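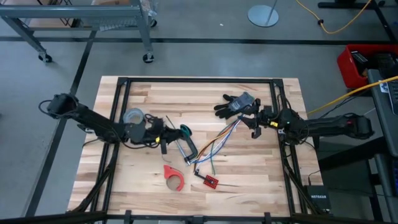 Divora Cable Assemblies, Bromham site
Minutes of the Bench Staff and Management Meeting, September 2024

Present: bench staff from both shifts, the production lead, the site manager, one staff representative, one person from stores who came for the biscuits and was minuted anyway.
Apologies: the night supervisor.

1. Minutes of the August meeting
Agreed, after "staff were delighted" was changed to "staff were told".

2. The two-arm bench
The production lead reported that the pair of arms is still on trial work only: picking up cables, handling hand tools and holding things while the other arm does something. Output last month was 264 finished pieces fit to send out. The benches on either side did a good deal more, but were not asked to produce a slide about it.

Bench staff said the arms are steady with a single stiff cable and poor with a loose bundle. A bundle never lies the same way twice, and a person sorts it by feel without thinking. The site manager asked whether the feel could be written down. Two people offered to try. The meeting was shown half a page, most of it crossed out.

3. Who does what
The staff representative asked again whether jobs would go. The site manager said no bench post is at risk before the Favia contract ends, and was asked to say what happens after it ends. He will come back with something in writing.

In the meantime 3 people have been moved from assembly to minding the arms. They reported that the work is easier on the wrists and harder on the patience. One said she used to go home tired and now goes home irritable. They asked for:
- the same bench rate as before, including the speed bonus, as they can no longer earn it by being fast
- turns of two hours at most, then a swap back to hand work
- a proper job title, "minder" having already produced jokes
The rate was agreed until the end of the trial. The two-hour turns start next week. The title was put off.

4. Tidiness
Long discussion. The production lead would like tape, gloves and tools kept to fixed places on the arm bench. Staff replied that a bench in use has things on it - it always has - and that if the arms are to work here they had better get used to it. The lead accepted this for tape. Gloves are to be kept clear of the grippers. Leads on the floor are to be routed behind the desks; maintenance has the job and has had it for a while.

5. Training
Marar will run a half-day course on stopping, restarting and re-teaching the arms. There are 16 places. Day shift asked for all of them. Night shift, not being there, got half.

6. Any other business
The vending machine is still taking money. Stores asked whether it could be included in the automation trial as a warning.

Actions
Site manager: written statement on posts after Favia.
Production lead: rota for two-hour turns.
Maintenance: floor leads.
Staff representative: collect suggestions for the job title, clean ones only.

Next meeting: date to be put up by the clocking-in machine.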